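2024-06-24

Marker day! My hand smells like dry erase ink and I have a blue smudge on my chin that I only found when I brushed my teeth just now.

So the plan was to put the Cutlow fingers and the Jidora fingers through the same job and finally decide which ones we order more of. I've been putting this off for most of June because swapping fingers is such a pain (four tiny screws, and I always drop one under the rail). The job is taking the cap off a whiteboard marker and putting it back on. One arm holds the barrel, the other goes for the cap. It sounds like nothing and it is so hard.

I started with the Cutlows, the stiff tapered ones, and gave them a new marker from the box. I was mostly watching the grip on the barrel. They like to pinch close to the tips, and if the marker goes in at an angle it stays at that angle for good, so the nib ends up aiming wherever it wants. Still, they hold on. I tugged one pretty hard and it didn't budge.

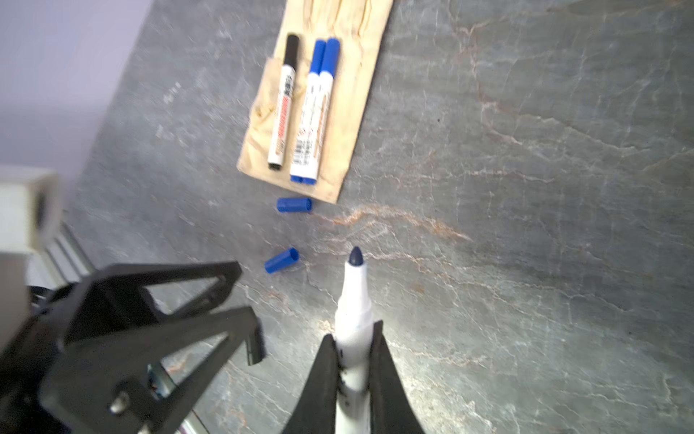

Uncapped marker in the fingers, two blue caps loose on the table.

I love the wrist camera view for this. The overhead camera never shows me what the fingertips are doing, and I used to spend half the day leaning over the table with my nose in the way. The bad part is that the marble pattern has those rusty streaks running all through it, and the exposure on the Flotis camera wanders whenever the shiny part of the table comes into view. I locked it by hand in the end. Gain at 288, which looks dark on my laptop but the cap edges come out nice and crisp, so fine, 288 it is, I'm writing it here so I don't have to hunt for it again.

Then lunch (leftover noodles, eaten standing up, bad habit) and then the controller fell over. It does this thing where one arm stops listening and the other keeps politely waiting for it. Log says fault 2039, which the manual lists as "joint communication," thank you, very helpful. I reseated the cable at the elbow and it came back. Last week it was the same fault on the other arm, so now I don't trust either of them!

The afternoon was all about picking up loose markers off the table. This is where I changed my mind about the Jidoras maybe three times. They're softer and they give a little when they touch down, so I can come in lower without that awful scraping noise. But when two markers are lying tight against each other, a soft finger wants to ride up over both of them, and the stiff one just wedges in between. I ended up liking the Cutlows for clusters and the Jidoras for anything on its own. I did not want that answer. I wanted one winner.

Caps are their own misery. They roll, they spin, and if the open end is facing the wrong way you have to regrasp, and a regrasp is where I lose everything. I tried approaching from the side with the wrist tipped over and it was better than straight down, though the left arm runs out of reach near the table edge and starts complaining.

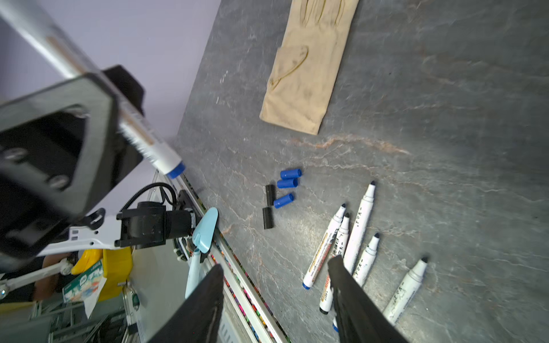 Evening, the Khương gains

I'd been saving this for last because it was the fun one. Khương is the new controller build, and what I wanted to see was how it feels when one arm holds something up and the other moves in close. On the old build the holding arm gets a little shiver if you so much as look at it. I set stiffness to 2404 and left damping alone, then tried it again at 3000 to see what would happen. At 3000 it buzzed, a real angry bee sound, and I got my hand to the stop button very fast. Back to 2404.

At that setting it was lovely. I had one arm hold a marker straight up and drove the other one around it from different sides, just enjoying myself for a while if I'm being truthful.
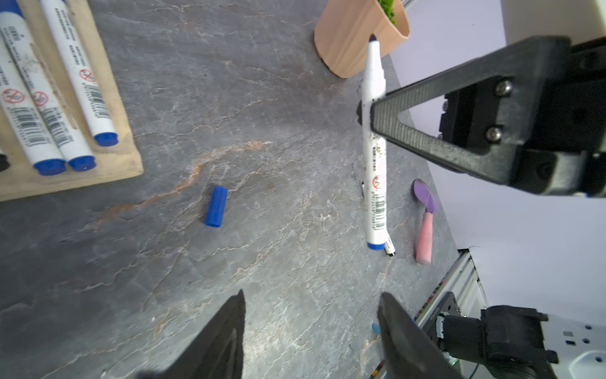
I kept nudging the stiffness up and down after that and kept coming back to the same number, so I've saved it as the default for both arms. I'm a bit nervous about the left one, with its cable trouble, and I want a long idle run on it before I let it near anything again.

Still to do: order more of the little screws, print a thinner pad for the Jidora tips and see if it stops them climbing over things, and write down the camera settings somewhere other than my diary. I also want to try the black caps against the blue ones. The blue ones are so much easier to find on that gray table, and I've been picking them without meaning to, which isn't fair to the test.

Too tired to start the comparison table tonight. Bed.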